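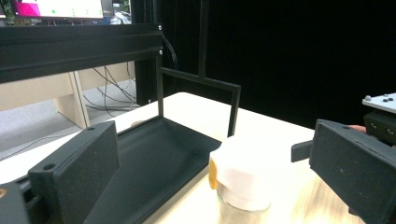 What should a small lab look at first when it's choosing a gripper?

Start with the fingers. The motor and the software get all the attention in the brochures, but the fingers are the part that touches your stuff, and they're usually the cheapest part to change. Get those right for the things you really handle and a plain gripper will do fine.

I went up to Ornside in September convinced of the opposite, by the way. I'd spent the train ride reading spec sheets and had a list of questions about grip force and control loops, and Haruna Mizuno let me get through maybe two of them before she put a gripper in my hand and told me to go pick something up.

Her group works on what they call the kitchen problem, meaning all the annoying objects people keep on shelves at home. Jars, mostly. Jars with paper over the top, jars with cloth over the top, jars that somebody has tied up with string. They have 40 objects in the test set, and the ones with soft coverings cause the most arguments by far. Glass wants a firm, even squeeze. Paper wants to be left alone. Put both on the same jar and your gripper has to make up its mind where to grab!

The hand-held tool they use is called the Follow, and I liked it right away. You hold it, you close it, the camera rides along and sees what the fingers see. The fingers themselves are black 3D prints, broad and flat with a slightly speckled finish, and they bolt on through a mounting block, so a swap takes less time than making tea (I had tea, so I can vouch for this). Haruto Iwasaki prints them in the next room and keeps the rejects in a shoebox. I asked if I could have one. I could not.

We were comparing it with the Pringate, a much heavier unit that the lab has on a proper arm. On paper the Pringate wins everything. It squeezes harder, it repeats the same motion all day, and it never gets bored. But it took Hinata Ichikawa most of the morning to get it set up for a single jar, and in that time I'd been around the table with the Follow over and over, coming in high, coming in low, trying it with my left hand, getting it wrong in new ways. Hinata looked up from the laptop at one point and said, "You're having more fun than me," and I was!

The wrong ways were the interesting part. My first instinct was to go for the top of the jar, the way you would with your own hand, and the covering folded up under the fingers and slid. Going lower, onto the glass, was much better, except that a flat finger on a round jar only touches along one thin line, and if you come in a little crooked the whole thing turns on you. Chiharu Honda, who has done 1,134 of these grasps and keeps a log of every one, showed me how she lines up the near finger first and lets the other one come to meet it. After that I dropped almost nothing. Almost.

Then there's the camera question, which I hadn't thought about at all. With the lens that close, the fingers take up a big share of the view, and black fingers in front of a dark curtain can be hard to pick out. The pale tabletop helps a lot. Miyuki Tanabe would like to try white fingers, Haruto says white ones show every smudge, and I gather this has been going on since spring. The Maruyama camera they tested before this one had a narrower view and everyone hated it. You'd get the jar beautifully and lose the finger.

So which would I buy? For a lab with one arm and a fixed job, the Pringate, and I wouldn't feel bad about the setup time, since you only pay it once per object. For a group that's still working out what it wants to pick up, I'd take the Follow and spend what's left on filament. Haruna's next batch of fingers is 8 different shapes, including one with a shallow curve meant for glass and one with a soft pad that Chiharu already distrusts. I've been promised another afternoon with them when they're printed, and I've asked again about the shoebox.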